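Über uns

Angefangen hat Trullberg im Jahr 2000 mit einem Klapptisch auf einer Sammlerbörse und einer Kiste Vinylfiguren, die wir eigentlich gar nicht hergeben wollten. Heute führen wir Designer Toys von fast 140 Künstlerinnen und Künstlern, dazu eigene Kleinserien wie den Sarko, unseren dickköpfigen kleinen Bären, der pro Farbe nur 100 Mal gegossen wird (und ja, wir behalten jedes Mal selbst einen!). Jeden November gibt es eine neue Blind-Box-Reihe. 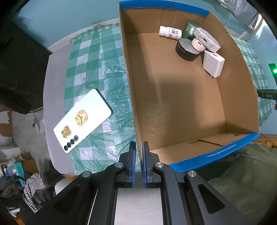
Higuchi schrieb uns neulich, der graue Sarko sei nun schon der dritte im Regal und man möge doch bitte endlich einen grünen machen. Wir sitzen dran, versprochen, und freuen uns über jede Farbidee!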